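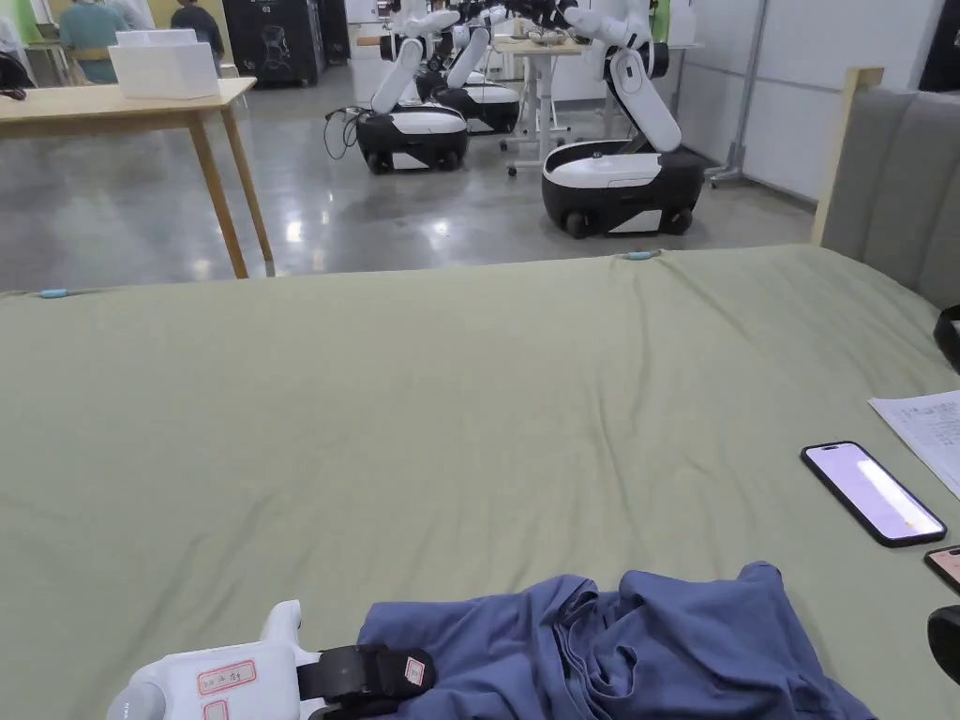

Folding T-shirts on the bed: how do you keep the sheet flat?
Posted by Hiyori Ueda in Laundry & Linen, June

I've become a bit obsessed with folding everything on the bed (so much more room than the table!) but the fitted sheet creeps and wrinkles as I go, and then the shirts pick up the creases. The mattress is a Kallovura, the sheet is plain sage green. I've put small light-blue clips on it and they do help, only one of them pulls the sheet up into a little peak. Am I using them wrong? And is there a knack to starting with a shirt that's all in a heap?

Kanako Honda
Ooh, I love this sort of thing! The peak just means the clip has grabbed too much cloth. Take it off, smooth the sheet towards the edge with your palm, then nip only the hem. I do mine from the middle of the bed outwards, and I like 3 clips on a long side.

For the heap, don't try to flatten it where it is. Find a corner, lift it and let the rest hang down, then lay the loose end on the sheet first and lower the top after it. Half the creases drop out on the way!
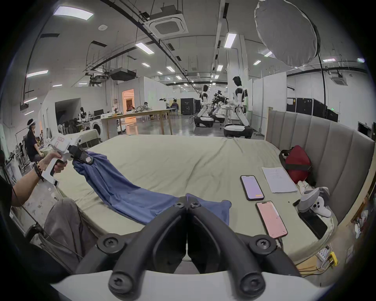
One corner of the blue top held up, the lower end spread out on the sheet.

Once it's down, pull gently at both shoulders, then both sides of the hem. Sleeves in, sides in, fold up from the bottom. Move your phones and papers to one side first so you've got a clear patch to work on. I do a whole basket like this at half past seven in the morning with the radio on and it's a lovely start to the day.

Sorkby615
get a bigger sheet. mine was too small for the mattress and it pinged off every time

Hiyori Ueda
Thank you both! Re-did the clips with just the hem and the peak has gone, I'm thrilled. Sorkby615, I measured and the size is right, but good thought. Kanako, do you do shirts with buttons the same way, or fasten them first?

Kanako Honda
Top button and one in the middle, then exactly the same!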